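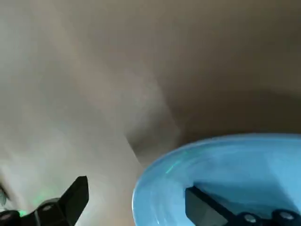 Sourdough starter FAQ

Can I use whole wheat flour?
Sure! Mine gets half rye, half white, and it's been going 3 years. Use what you have.

How often do you feed Birhane?
(Yes, my starter has a name.) Every morning on the counter, or Thursdays only if it's in the fridge.

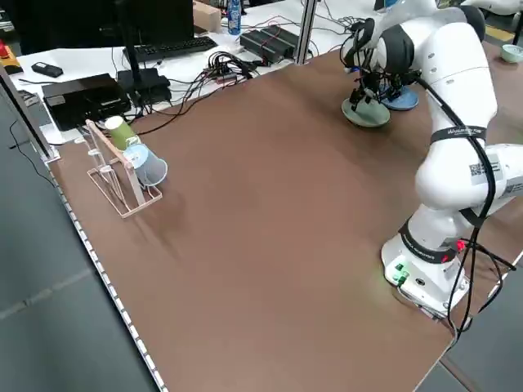
I stir in 20 grams of flour and the same of water – no fancy scale needed, mine's ancient.

There's gray liquid on top. Is it dead?
Nope, just hungry. Pour it off and feed it. Pink or orange streaks, though, and I'd toss the lot.
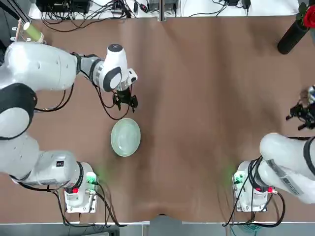 Mulugeta Shiferaw wrote in to say he stirs the gray stuff back in and likes the sourer loaf. Go for it!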